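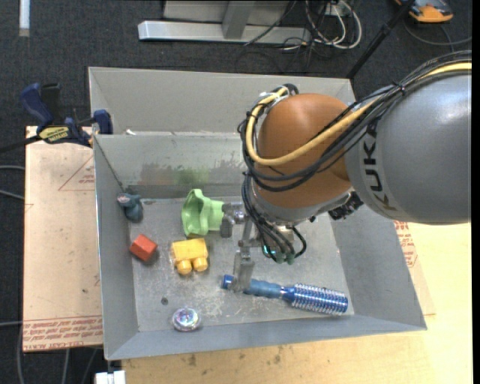 Según Esmaeil Fallahi, las cosas sueltas hay que tirarlas y punto: si en octubre no sabías de quién era el bloque amarillo, en julio tampoco lo vas a saber. Me lo dejó escrito en el post anterior y llevo desde entonces discutiendo con él mentalmente mientras friego.

Porque a ver, yo soy de cajones mixtos. De los de toda la vida, donde acaban juntos un vaso verde de plástico, un cepillo, dos bloques de construcción de colores distintos y un juguetito azul verdoso que no pega con nada. ¡Y me encanta! Un cajón de metal, además, aguanta lo que le eches: se raya, se roza, y sigue ahí tan tranquilo. Los de tela que compré en Flarberg me duraron 9 meses (el de los calcetines, ni eso).

Eso sí, este verano me he puesto seria y tengo mis normas:

- El vaso vuelve a la cocina. Siempre. Bueno, casi siempre.
- Los bloques van con los bloques, aunque sean de dos juegos que no encajan entre sí.
- Los cepillos, fuera, que luego sueltan pelusa y hay que limpiar el doble.
- Lo redondo y brillante se queda, me da igual lo que sea.

Con lo demás hago un montón y lo reviso cuando me apetece, con café y sin prisa — mi hermana dice que eso es aplazar, yo lo llamo ordenar por fases. El otro día me pasé 80 minutos con un solo montón y encontré la tapa del termo, que ya la daba por perdida desde la mudanza a Tamilholm.

Así que no, Esmaeil, el bloque amarillo no se tira. Lo que sí acepto es lo de poner etiquetas, y ya he pedido unas de las que se despegan sin dejar pegote. Cuando lleguen os cuento qué tal, y si alguien sabe cómo quitar los arañazos del fondo de una bandeja de chapa, que me escriba, porque con bicarbonato no he conseguido nada.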